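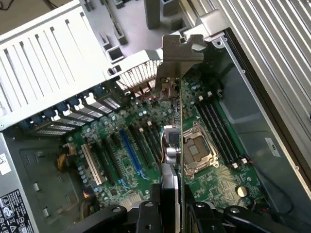 Monday, September 8, 2025

Day six of the Kuniron trial. Writing this in the truck before I drive home, so, short. (It won't be short.)

Got in at seven, coffee, no breakfast. Ieuan already there with the manual open on the wrong page. We have the kit for two more weeks and then Sestcombe either pays or it goes back on a pallet. Tiruwork wants a yes or no from me, in writing, one page. I keep telling her I don't have a yes or no yet. I have a list of complaints and a list of things I like and they are the same length.

Today was cards. Old towers on their side, panel off, arm goes in and handles an expansion card over the board. Last week was all lids and drives, easy stuff, big flat things you can grab anywhere. Cards are different. Thin edge, bracket up top with that hooked end that wants to catch on everything, and the slot covers right beside it with the blue latches. I've done this by hand for years and I still catch my knuckles.

Good: the grip. Two fingers and a grey block closing on the lower part of the card, and it holds the thing upright over the slots. I was ready to hate that and I didn't. Didn't see it crush anything. There are two little can capacitors on the side of that card, right under the black square part, and I watched those the whole time like a mother at a swimming pool.

Bad: wires. The card has thin ones looping out the side, white and blue and brown, and there's a red and brown one going across the board up by the bracket. The sales sheet says "cable aware." Sernano wrote the sales sheet. I would like to meet the person who wrote cable aware. What it means is you draw a box on the screen around the cables and it slows down near the box. So I am the one who is cable aware. Ieuan says that's fair, it's a trial unit, they said the next software does it by itself. I said we're not buying the next software, we're buying this one.

Note for the one page – ask Sernano for the update in the contract, with a date. Not "later." A date.

Boards with an empty socket, like the green one today, worry me more than anything. Pins just sitting there open. Drop a bracket corner on that and the board is scrap. We resell those, that's the whole margin. By hand I put a cap over the socket first. The arm doesn't know about caps. Can we just add a step, person caps the socket, then the arm goes? Probably. But then it's a person and an arm, and Tiruwork will ask why not only the person. Need an answer for her before Thursday.

Money, while I remember. 700 a month for the lease with the standard fingers. The narrow fingers are extra and the quote for those still hasn't come. Buying outright we never got past the first phone call. Beyene are offering something similar, no trial, you get a video and a handshake. I'd rather pay a bit more and have had it on my own bench. Told Ieuan that and he said put it in the one page so I'm putting it here so I don't forget to put it there.

Lunch was at two. Cold rice, standing up.

Afternoon, changed the hold height twice. Their support line picked up on the second ring, I'll give them that, and the woman didn't read from a script. She had me move the grip point lower on the card, away from the parts. Then asked did we have the tower square to the fixtures. We did not. Fixed that. Should of checked it first thing, it's in the manual, on the page Ieuan didn't have open. She also said rear latches are a known sore spot, some cases have plastic ones and some have screws and the kit wants to be told which. Each time. For every case type. So there's a library you build up, tower by tower, and the first month is mostly you feeding it. That part was not on the sales sheet either.

We have 3,000 towers in the back building. Not 3,000 kinds, obviously. Ieuan went and read the intake sheet and says 59 models, and 58 if you count the two that are the same case with a different front. So that's 58 lots of teaching it where the latches are. He thinks half a day each. I think he's dreaming, but he's been right before, he was right about the forklift.

What I like and keep forgetting to say: it's quiet. You can talk next to it. The hand is small enough that you can still see past it to the slots. The stop button is big and in the right place, which sounds like nothing until you've used the old conveyor. And setup really was one morning like they promised, I was sure that was a lie.

What I don't like: the screen menus, the cable boxes, the teaching, the fact that the teach library lives on their server and not ours. What happens to it if we end the lease? Asked by email, no reply by five. Ask again tomorow.

Ieuan asked me flat out on the way to the lot would I sign if it was my money. Said I don't know. He said he would. He said his wrists would. I've been thinking about that one since, he's had that brace on since spring and never says a word about it. Maybe that goes on the page too, if he's ok with it. Ask him, don't just write it.

Tomorrow:
Caps over sockets, find the box of them, I think they're under the label printer.
Try a card with no loose wires, then one with, same slot, same height. Compare.
Pick one case type and teach it start to finish. Time it properly, with a clock, not Ieuan's half a day.
Ask about the server thing. Ask about narrow fingers.
Order gloves.
Call Tiruwork before she calls me.

Phone's at four percent and I told home six thirty. Need milk. Going.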